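Hostent Community > Hand-held grippers > Maintenance

Left jaw lags the right after pad change, pair of hand-held grippers

Asked by Dennis Pilkington in August
Tags: linkage, pads, pivot screws
59 views

I look after two hand-held parallel grippers that we use as a pair for picking fruit off a table. I changed the finger pads on both last week. One unit is fine. On the other, the left jaw now starts to move after the right one when I close it, and the fruit gets pushed sideways before it is clamped. Large oranges are not much affected. Small apples roll. 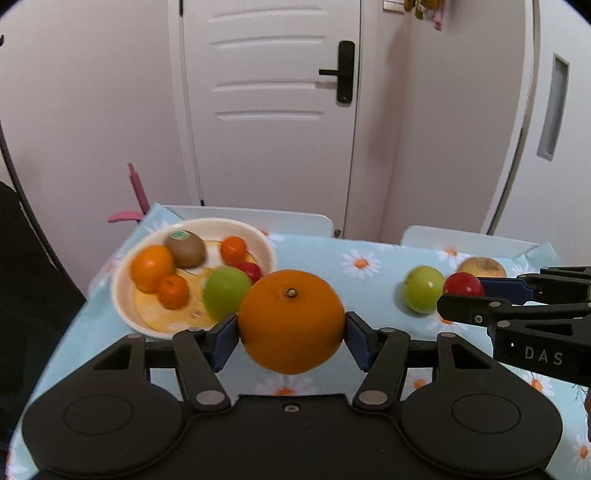

Closing force at the trigger feels the same on both units. I have swapped the pads left to right and the lag stays on the left side, so I don't think it is the pads. With the jaws fully open there is play at the left fingertip that I can feel by hand, and none on the right. The Whitlock setup sheet says to check the pivots but gives no order and no torque.

Is this a worn pivot or did I disturb something when I had the pads off?

2 answers

Answer by Joanne Gosling
Accepted

Play on one side with the pads ruled out means a pivot on that arm. Do the inner ones first. A little slack there is multiplied by the length of the arm, and you probably leaned on the arm while pulling the old pad.

Open the jaws all the way and block the trigger. Back off the inner left pivot screw half a turn, push the arm outward against its stop, and retighten until the arm just stops rocking. Then back off 1/8 turn. The arm should still fall under its own weight with the linkage disconnected. Repeat on the outer pivot. Thread lock on both, low strength, and leave it 2 hours before you cycle it.

Don't touch the center screw on the body. It has nothing to do with this, and if you move it you will have to set the open position on both arms again.
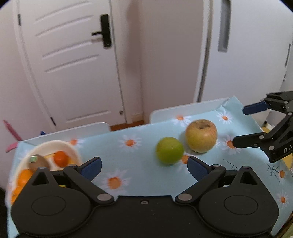 Jaws open over the cloth, with the pivot screws at both ends of the arms.

After that, close on a thin card held at the midline. Both pads should touch it together. If the left is still late, take the screw out and look at the bushing. Mine was oval after 14 months. I replaced both sides, as a new bushing opposite an old one gave me the same lag the other way round.

Comment by Dennis Pilkington: Inner left was loose. Card test is good now. Bushing not inspected yet.

Comment by Yi-an Hwang: Mark the screw heads with paint pen once set. Saves redoing the card test every time.

Answer by Lionel Nuttall

had this on the Tisness ones, just tighten everything and it goes away

Comment by Joanne Gosling: Tightening everything will bind the linkage.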